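Search this blog Search Archive

We use cookies to remember your visit. OK Read more

What I learned from buying wood by the number

When I moved into the apartment in Tambunan Street I had a plan to make one table, and I thought the difficult part would be the making. I had a good saw from my uncle and I had watched many hours of people cutting joints. But the first problem was much earlier. I stood in the yard at Onbridge with a paper in my hand, and the man asked me which board I wanted, and I did not know how to answer. All the boards were brown to me.

So this post is about grain, and about choosing a board by looking at it. I write it for people who are where I was. I am still not an expert. English is also not my first language, so if I use a wrong word for a part of the tree, please write to me and I will correct it.
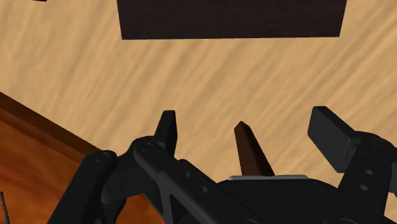
Written by Rohani Tarigan
Oct 24, 2022
Filed under: Wood, Home

The first thing I had to learn is that a board has a direction. I knew this in theory. In practice I had been treating wood like paper, as if I could turn it any way and it stays the same. A board is strong along the grain and weak across it, and it also moves across the grain when the air changes. In my apartment the air changes a lot. In the rainy months a wide board gets wider, and when I run the air conditioner for a week it gets narrow again. The length stays almost the same all year.

My first table top did not know this, or better to say, I did not know it. I fixed the top to the frame with screws, very tight, six on each side, and I was proud of how solid it felt. By the second dry season there was a split from one end, as long as my hand. I filled it with glue and dust. It is still there if you know where to look.

The second thing is that the streaks on the face tell you how the board was cut from the log. If the lines are straight and close together, the saw probably went through the rings at a steep angle. People call this quarter sawn or rift sawn, and it costs more. If the lines are wide and make shapes like a mountain or a flame, the board is flat sawn. It is prettier, in my opinion, and it is cheaper, but it can cup. You should look at the end of the board too, where the rings are visible like a piece of a circle. I did not look at the end of anything for the whole first year.

There is also the question of grain which runs off the side. When the lines do not follow the long edge of the board but leave it at an angle, this is called runout, and for a table top it does not matter very much. For a leg or a chair part it matters a lot, for the leg can break along that line. Suryani Yeoh, who taught the evening class I took, used to hold a stick in front of us and ask where it was going to break. Then she broke it over her knee. She was right every time, and I think she enjoyed it.

About color I have less useful things to say. I used to believe that the color on the day I bought the wood was the color I would have. Cherry gets darker and more red. Walnut goes the other way and becomes lighter. Pine turns yellow, then orange, like the cupboards in my parents' house, which I remember as nearly white when I was small. If you want a light table next to a dark one, try to imagine them both in ten years.

And the finish changes everything again. I put oil on a piece of pale ash, and in one minute it looked like a different tree. Now I keep a shoe box with small offcuts, and on the back of each one I write the wood, the finish and the shop. The numbers are from my notebook, so number 719 is on page 7, line 19. It is not a clever system -- there is no line 19 on some pages -- but I am used to it.

A few words on mixing. For a long time I followed the rule from magazines that the floor and the furniture should match. In the apartment this made everything look like the inside of one big box. What I like now is a floor which is light and a bit dull, and furniture which is clearly darker or clearly redder, with some difference that looks chosen. If two woods are almost the same but not quite, the eye goes there all the time.

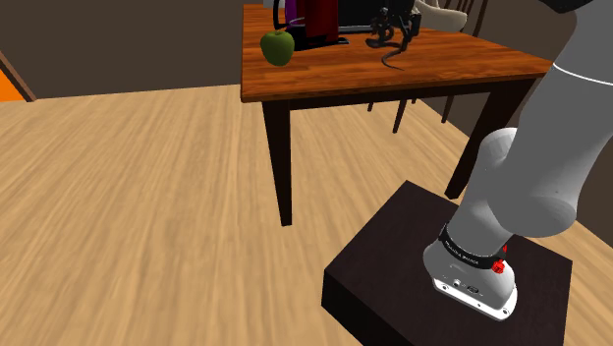 Reddish top, dark legs, pale floor.

The legs can be darker than the top, and I would like to try this for my next table. A dark base makes the top look thinner and lighter than it is. Suryani does not agree with me. She says a table in two colors looks like it was made from two tables, and she has made many more than I did, so maybe I will regret it.

The part under the top, between the legs, is called the apron. I mention it because I went a full year calling it "the belt" and the people in the shop were too polite. The apron keeps the legs from moving sideways, and it is also the place where you attach the top. This time I will use small wooden buttons that sit in a groove and can slide a little. The top is then held down but it has permission to move. I bought a bag of 8 from Jiner and afterwards I made my own, which were worse but I was happy with them.

If you go to a yard for the first time, take a tape measure, a pencil and a small hand plane if they allow it. Rough boards are gray and fuzzy and they hide everything. Two strokes with the plane show you the grain. Ask first! At Brovov they said yes and even held the board for me. At another place they said no in a way that I did not go back.

Buy a little more than the drawing says. I always need one more board than I think, and the next delivery never has the same color.

The new table is now four boards leaning on the wall in my bedroom, with thin sticks between them for the air. I want to leave them until the end of the year. I turn them sometimes in the evening and look which faces go together, and I have changed the order so many times that the chalk marks on them make no sense anymore.

Get new posts by email Your email address Subscribe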